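# The Table That Stays

*August 2025*
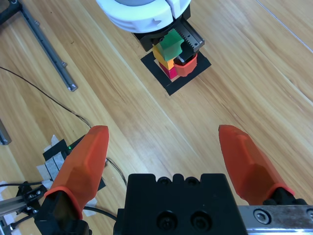
*Light honey-colored planks, with the grain running in fine streaks of tan and amber.*

The dining table was once the piece of furniture a household bought first and replaced last. Then came cheap tops with a printed grain, and tables began to move out with the tenants. Now small workshops are selling solid wood again, and many of their buyers are under 40.

Reketti, a two-room shop in the river town of Adari, builds nine tables a month. The waiting list runs to 34 orders. Its basic model seats six and costs $3,235, a hard number for most families to meet at once, so the shop takes payment in parts over a year.

Much of the price is in the lumber. Boards come from the Kováčik sawmill up the valley, where they are stacked outdoors under a tin roof before they go into the kiln. Wood that is rushed will cup or split in a heated house. The mill turns away orders every October, when its drying sheds are full.

Finish is the other choice buyers worry over. Varnish keeps out spills but is hard to patch. Oil marks more easily, and a scratch can be sanded and rubbed over in an afternoon. Reketti sells mostly oil. Customers get a tin and a sheet of directions, and the shop will redo a top for $300 if they would prefer to leave the work to someone else.

Secondhand tables are a cheaper way in. At the Suvero flea market, older ones often sell for less than a new flat-pack set. Look underneath before paying. Check that the rails are tight, that the screws holding the top have slots to move in, and that the legs have no small round holes from beetles. A stained top is rarely a reason to walk away. A cracked rail usually is, unless the seller will come down far enough to cover the repair.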